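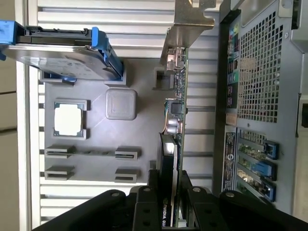 Kyung-hwa Shin wrote to ask whether a first-year team should practise on a working computer or on a stand-in, and how much of the set-up can be left in place between meetings. Both matters are covered in the notes that follow, which replace the May edition of the workshop tips for members of the Niltmont Student Robotics Club.

Choosing a practice case

Teams are advised to begin with parts that can be replaced at little cost. A moulded panel in place of a motherboard is suitable for early trials of grip and approach. Teams may move to a real board once they have completed seven clean runs in a row on the panel. A run in which a member reaches in to straighten a part is not a clean run.

Old desktop towers may be signed out from the Hinesari storeroom. Each team may hold two at a time. Please unplug the tower at the wall and take off the power cord before opening the side panel. Power supplies are never to be opened, even when the tower is plainly at the end of its life.

Laying out the work

Lay the tower on its side with the open face up. Keep the parts to be fitted in a tray beside the tower, each in its own pocket or slot, so that the arm finds them in the same place on every run. Mark the table at two corners of the tray with masking tape. Should the tray be bumped, it can be set back against the tape without teaching every position again.

Drives are easier to pick up when they stand upright in their caddies. Processors should lie flat, and should be handled by the edges only when placed in the tray by hand.

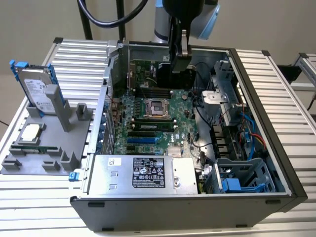 Tower and parts tray on the slatted table, with the gripper above the memory slots.

Cables inside the tower

Loose cables cause more failed runs than poor programming. Before starting, tuck them towards the wall of the case and tie them with a soft strap. Hard plastic ties leave sharp ends and are not to be used inside the tower.

The arm's own cable also needs care. Move the arm slowly through its full path once, at the lowest speed, and watch that the cable does not catch on the case - particularly when the wrist turns.

Approaching a slot

Stop the gripper above the slot and check the line from the side as well as from above. Lower it in small steps. If a card or memory module meets resistance, stop, raise the arm and look again. Pressing harder will bend contacts, and a bent socket cannot be repaired in our workshop.

Wipe the finger pads with a dry, lint-free cloth at the start of each meeting. Household cleaners leave a film and should be kept away from the bench.
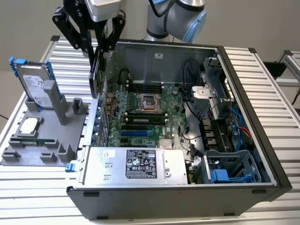 Lindalva Vasconcelos asked that the rule on raised load plates be spelled out for new teams, as it is easily missed. The plate over a processor socket must be fully raised before the arm is given any command to place a chip, and one member is to confirm this aloud. The same member keeps a hand near the stop button until the arm has withdrawn.

Closing up

Park the arm clear of the tower before switching off. Return processors to their lidded boxes and note any damaged part in the bench book, with the name of the team. Teams using the Sunday session should leave the tray taped in position for the next group.

Questions about these notes may be left for Kwesi Tsikata at the Hinesari front desk.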